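## 4. Arquitectura de software y ejecución de la tarea

### 4.1. Separación entre percepción, planificación y control

El sistema se organiza en tres procesos que se comunican por mensajes con marca de tiempo. El proceso de percepción publica la pose estimada del objeto y la del recipiente; el planificador, al que en el código llamamos Nair, consume esas poses y genera una secuencia de puntos de paso; el controlador de articulaciones interpola entre ellos y los envía a los servos. Ninguno de los tres comparte memoria con los demás. Esta decisión encarece algo la latencia, pero permite reiniciar el planificador sin perder el estado del brazo, cosa que durante el desarrollo hicimos con mucha frecuencia.

La versión anterior, descrita en el informe interno de Setiawan y Ketilsson, ejecutaba percepción y control en un mismo bucle. Cuando la segmentación se retrasaba, el controlador repetía la última consigna y el brazo avanzaba a tirones. En la versión actual el controlador mantiene su propio reloj y, si no recibe una pose nueva en 300 ms, congela el objetivo y conserva la posición de las articulaciones hasta que la estimación vuelve a ser válida.

### 4.2. Estimación de la pose del bloque

La tarea consiste en tomar un bloque de color uniforme y depositarlo en un recipiente redondo. El bloque se segmenta por color en el espacio HSV y a la máscara resultante se le ajusta un rectángulo orientado. El eje largo de ese rectángulo proporciona el ángulo de giro de la muñeca; el centro, el punto de agarre. El recipiente se localiza ajustando una elipse a su borde, con una verificación posterior de que el interior no está ocupado.

Dos condiciones complican la segmentación. La primera es el brillo de la mesa, cuya superficie refleja la luz y puede abrir huecos en la máscara si el umbral de saturación es alto. La segunda es la oclusión que introduce la propia pinza: una vez cerrados los dedos sobre la parte central, el bloque aparece dividido en dos regiones. Si el ajuste se hace solo sobre la mayor, el centro estimado se desplaza hacia uno de los extremos. Para evitarlo, Nair une las regiones del mismo color cuyos ejes son colineales dentro de una tolerancia de 2 grados y descarta las que tienen menos de 900 píxeles.

La Figura 3 corresponde a la fase de agarre. El bloque descansa en diagonal sobre la mesa, muy cerca del borde del cuenco, y los dedos cubren su franja central.
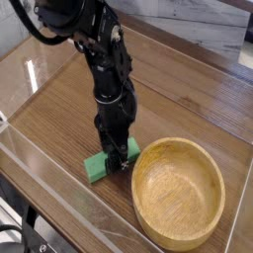 **Figura 3.** Fase de agarre: la pinza, cerrada sobre el centro del bloque verde, junto al cuenco de madera vacío.

La proximidad entre ambos objetos afecta también a la planificación. Un ascenso oblicuo en dirección al recipiente acorta la trayectoria, pero puede hacer que el extremo del bloque golpee el borde. Por ese motivo el planificador impone un tramo vertical de 40 mm después del cierre - el mismo valor para todas las posiciones iniciales - y solo entonces autoriza el desplazamiento lateral. Melati Teoh ensayó una variante en la que la altura dependía de la distancia al borde; la ganancia de tiempo fue pequeña y los errores de estimación del recipiente se trasladaban directamente a la altura, de modo que se abandonó.

### 4.3. Máquina de estados

La ejecución se describe mediante una máquina de estados con las siguientes fases: aproximación, descenso, cierre, elevación, traslado, inserción, apertura y retirada. Las transiciones dependen de condiciones medibles y no de temporizadores, con una excepción: tras la orden de cierre se espera a que la corriente del servo de la pinza se estabilice, y esa espera tiene un límite máximo. Si se supera el límite, el episodio se marca como fallido y el brazo vuelve a la posición de reposo.

El cierre se da por bueno cuando la apertura medida por el codificador es mayor que la de la pinza vacía y la corriente se mantiene sobre un umbral. Al tratarse de un bloque de espuma, la apertura final varía con la fuerza aplicada, lo que obliga a usar un intervalo en lugar de un valor único. El intervalo se calibra con el material que se va a manipular y se guarda en el fichero de configuración de la tarea.

### 4.4. Inserción en el recipiente

La fase de inserción es la más sensible a los errores acumulados. El bloque ya no está apoyado y puede haber girado entre los dedos durante el traslado, de manera que la orientación calculada antes del agarre deja de ser fiable. El descenso se divide por ello en dos tramos: uno rápido, hasta que las puntas de los dedos quedan a la altura del borde, y otro lento, ya dentro del recipiente.
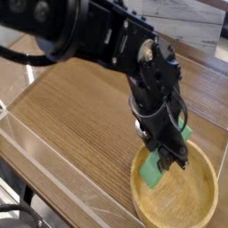

Durante el tramo lento se vigila el error de seguimiento en las articulaciones del hombro y del codo. Un aumento sostenido de ese error se interpreta como contacto con el fondo y detiene el descenso; si el contacto se produce antes de la altura prevista, se acepta igualmente y se pasa a la apertura. No intentamos corregir la inclinación del bloque antes de soltarlo. El criterio de éxito exige que el objeto termine dentro del recipiente, sin restricción sobre su orientación final, y añadir una maniobra de enderezado introducía más fallos de los que resolvía.

La posición de suelta tampoco se hace coincidir con el centro de la elipse. El planificador elige, entre los puntos interiores que respetan un margen respecto al borde, el que requiere menor giro de la muñeca. Esta regla, propuesta por Neusa Prado, redujo los casos en que los cables de la muñeca se tensaban al final del movimiento.

### 4.5. Registro y reproducción de episodios

Cada episodio se almacena con las imágenes, las poses estimadas, las consignas y las posiciones medidas, todas referidas al mismo reloj. La herramienta de reproducción, Drilix, carga un episodio y vuelve a ejecutar la percepción y la planificación sobre los datos guardados sin mover el brazo. Con ella se ajustaron los umbrales de color y la tolerancia de colinealidad de la sección 4.2.

El formato admite que un canal tenga huecos. Cuando falta una imagen, Drilix no interpola la pose, sino que entrega al planificador el mismo silencio que habría recibido en línea. Slamet Pangaribuan detectó así un defecto en la transición de elevación a traslado: si la pérdida de imágenes coincidía con el cambio de estado, el planificador partía de una pose anterior al cierre. La corrección consiste en invalidar todas las poses con marca de tiempo previa a la última transición, y está incorporada en la versión usada para los ensayos de la sección 5.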